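Wevutus 基礎体温計 W-30　製品ページ

ホーム > 女性の健康 > 基礎体温計 > W-30

毎朝の体温を、小さな数字まで記録するための婦人用体温計です。妊娠を考え始めた方、月経の周期が不規則で困っている方、または医師から「体温の表をつけてきてください」と言われた方にお使いいただいています。

設計はVincombe、販売と修理の受付はProsumが担当しています。日本語の説明書は、開発担当のHywel Kneathが自分で書きました。日本語は私の母語ではありませんので、少しかたい文章になっているところがあるかもしれません。わかりにくい点は、遠慮なくお問い合わせください。

基礎体温とは

基礎体温は、体がいちばん休んでいるときの体温です。朝、目が覚めて、まだ起き上がらないうちに、舌の下で測ります。普通の体温計は熱があるかどうかを調べるためのものですから、小数点の下は一桁で足ります。基礎体温の場合は、低い時期と高い時期の差がとても小さいので、小数点の下が二桁まで必要になります。

多くの方では、月経が始まってから排卵のころまで体温が低く、排卵のあとに少し上がり、次の月経の前にまた下がります。高い時期はだいたい二週間続くと言われますが、個人差があります。前の月と今月で形が違うことも珍しくありません。

一つ注意していただきたいことがあります。体温が上がったことがわかるのは、排卵が終わったあとです。ですから、体温だけで「明日が排卵の日です」と前もって決めることはできません。何か月か続けて記録すると、ご自分の周期の傾向が見えてきます。医師に相談するときにも、この記録は役に立ちます。

W-30の特長

名前の30は、予測式で測るときの時間、30秒から取りました。朝の忙しい方には予測式、正確さを大事にしたい方には実測式をおすすめします。切り替えは、電源ボタンを長く押すだけです。どちらの方式でも結構ですが、途中で変えると数字の比べ方が難しくなりますから、一つの周期の間は同じ方式で続けてください。

本体は256回分の測定を覚えます。電池を交換しても記録は消えません。256回を超えた場合は、古いものから順番に新しい記録に入れ替わります。紙の表に書き写す方は、一週間に一度まとめて書いても間に合います。

先の部分は細く、少し曲げることができます。以前の型では先が硬くて、寝たまま口に入れると歯に当たるというご意見をたくさんいただきました。W-30ではTsengの柔らかい部品に変えましたので、横を向いて寝ている方でも測りやすくなりました。

画面の明かりは弱めにしてあります。暗い部屋で目が痛くならず、隣で寝ている方を起こす心配も少ないです。音は三段階で、消すこともできます。音を消した場合は、測定が終わると画面が二回光ります。

仕様

測定部位：口中（舌下）
測定方式：予測式／実測式（切り替え可）
予測式の測定時間：30秒
実測式の測定時間：5分
表示：小数点以下二桁、摂氏
記録：256回
アラーム：1日1回、音量三段階と消音
電池：ボタン型1個（お試し用が入っています）
付属品：収納ケース、記録用紙、取扱説明書
色：白、薄い緑

正しい測り方

1　寝る前に、体温計を枕の近くに置きます。起き上がらないで手が届く場所がよいです。

2　朝、目が覚めたら、そのままの姿勢で電源を入れます。水を飲んだり、お手洗いに行ったりするのは、測定のあとにしてください。

3　先の部分を、舌の裏側の中央にあるすじの横に当てます。左か右か、毎日同じ側にしてください。

4　口を閉じて、鼻で静かに呼吸します。話をしないでください。

5　終わりの合図があったら取り出して、数字を確認します。記録は自動で残ります。

できるだけ同じ時刻に測ることが望ましいですが、休みの日に遅く起きても、測るのをやめる必要はありません。表の余白に「寝坊」「風邪」「お酒」「夜中に起きた」などと書いておけば、あとで見るときの助けになります。一日忘れたときは、その日を空けておいて、次の日から続けてください。

お手入れ

使ったあとは、先の部分を水で洗って、柔らかい布でふきます。消毒用アルコールを含ませた布も使えます。40度より熱いお湯には入れないでください。食器洗い機、ドライヤーも使えません。本体の画面側は水に強くありませんので、流しの中に落とさないようにご注意ください。

よくあるお問い合わせ

低い時期と高い時期がはっきり分かれません。故障ですか。

故障ではないことが多いです。測る時刻、寝不足、部屋の温度、体調などで数字は動きます。まず一つの周期を続けて、それでも形がわからないときは、表を持って婦人科にご相談ください。多嚢胞性卵巣症候群や甲状腺の病気など、体温の形に関係する病気もありますが、体温計だけで判断することはできません。

避妊のために使えますか。

使わないでください。W-30は避妊のための製品ではありません。

発熱のときにも使えますか。

測ることはできますが、数字が基礎体温の記録に混ざります。熱を測るときには別の体温計をご用意ください。

夜勤がありますが、いつ測ればよいですか。

いちばん長く眠ったあとに測ってください。時刻が変わった日は、印をつけておくとよいです。

どのくらい続けたら、病院に行くべきですか。

妊娠を希望していて一年たっても妊娠しない場合は、受診がすすめられています。三十五歳以上の方、月経がとても不規則な方、強い痛みのある方は、それを待たずに早めにご相談ください。パートナーの方も一緒に検査を受けることが大切です。

ご注文と返品

ご注文は、このページの申し込み欄か、Prosumの窓口で受け付けています。商品名の書いていない箱でお送りします。未開封の場合は、お届けから14日以内であれば返品できます。開封したものは、衛生上の理由で返品をお受けできませんが、初期不良のときは新しいものと交換します。

電池の交換は、裏のふたを硬貨で回して行います。小さなお子さまが電池を飲み込むと大変危険ですから、古い電池はすぐに片づけてください。

記録用紙がなくなった方には、追加の用紙を無料でお送りしています。11月から字を大きくした用紙も選べるようになりました。お申し込みのとき「大きい字」と書いてください。

ページ更新日：2019年2月13日

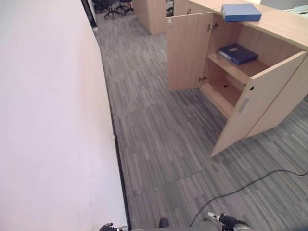 室内の通路とタイルカーペットの床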